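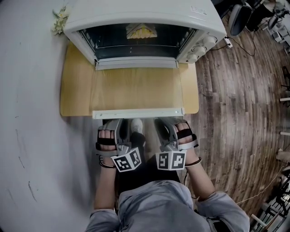 Rosalba Longo wrote in to ask whether she can adjust the chain on her Kadow 393 at home or has to ride it over to the shop in Dandham, and I'm happy to tell her it's a lovely little job for a quiet evening!

Put the bike on its rear stand, in neutral, with the engine off and the key out of the ignition. Find the middle of the lower run of chain and push it up and down with a finger, measuring how far it moves (the right figure is on the sticker on your swingarm - go by that and ignore whatever your riding buddies swear by). Turn the wheel a little and measure again, and keep going until you've found the tightest spot, which is where you want to set it.

Now loosen the axle nut, just enough that the wheel can slide. Turn both adjusters by the same small amount, a quarter turn at a time, and check that the marks match on each side. Tighten the axle nut with a torque wrench, then measure the slack once more, as it does like to creep.

I check mine every 810 miles or so, and wipe on some Teltine chain lube while I'm down there with the rag.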